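How I keep a white worktable white (and sort out the little stuff that lands on it)

White tabletops are lovely for small jobs and they show absolutely everything, so I've ended up with a routine.

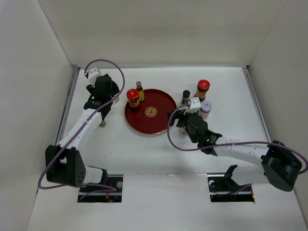

Bok-nam Nam wrote in to ask whether you can use baking soda on a white surface every day, and whether it's worth taking everything off first or if you can just wipe around things.

Okay, two very good questions! I'll take the second one first: please take everything off. I wiped around things for years and all I got was a set of faint gray rings, one for every jar lid and cup I'd been too lazy to lift. As for baking soda, every day is too much for most tops. It's a mild scrub, but it's still a scrub, and a glossy top will go dull in the spot you rub the most. Save it for stains.

What you need
Two soft cloths (old T-shirts are perfect)
Dish soap
Warm water, a bowl of it, not a bucket
A small dry paintbrush
Baking soda, for stains only
A tray or a shallow box for the small things

Step 1: Get the small things off
I put the tray on a chair next to the table and move everything into it. Tiny round things go in first, into a lidded tub, or they'll be under the fridge before you've wrung out your cloth. Metal things deserve a bit of extra care here. Pick them up, don't slide them! Metal dragged over a white top can leave a thin gray line that looks just like a scratch. Most of the time it's a mark sitting on the surface and it'll come off in step 4.

Don't sort anything yet. I know it's tempting, but if you start sorting now you'll still be standing there at 4 p.m. with a handful of washers and a dirty table.

Step 2: Brush the edges
Use the dry paintbrush along the back of the table and down both sides. If your table has any kind of strip or rail around it, go slowly there and push the crumbs out toward the middle. Corners too. Do this before any water gets near it – wet dust turns to paste and then you're digging it out with a toothpick (I have done this, it took a whole podcast).

Step 3: Wash it
One drop of dish soap in the bowl, really just one. Wring the cloth out well and start at the back, working toward yourself in long overlapping strokes. Rinse the cloth, go over it again with plain water, then dry with the second cloth. My table is a Jostura 522 and it streaks like mad if I let it air dry. The old Hinlow one I had before never did, so yours may be fine.

Step 4: Marks and stains
Mix a little baking soda with water until it's like toothpaste. Dab it on, leave it for 7 minutes, and rub very lightly with a damp cloth. Try a hidden corner first. Gray metal lines usually need two rounds. Pink or red stains are stubborn, and if one's still there after three tries I leave it alone and stick a plant on it.

I did try the Bech cleaning paste everyone was going on about in January. It works, it smells like a swimming pool, and I went back to baking soda.

Step 5: Now sort
Bring the tray back and tip it out onto a clean cloth on the table. Then:

Put like with like, in loose piles. Don't be fussy.
Give each pile its own container. See-through or frosted ones are best for me because I forget anything I can't see.
Heavier containers go at the back, light ones up front where your hands are.
Anything that doesn't belong to a pile goes in one odds-and-ends tub. Just one!

I use the small Zemo tubs for most of it, and they stack if you leave the lids on. Washed-out yogurt pots do the same job for nothing, though they tip over more easily.

Leave yourself a clear patch in the middle for whatever you're working on. Mine's a bit wider than a cutting board.

How often?
I do the wipe most evenings and the full thing when I can't find the scissors. If you do messy crafts, brush the edges every time you finish – glitter especially, it gets everywhere and I'm still finding some from two projects ago.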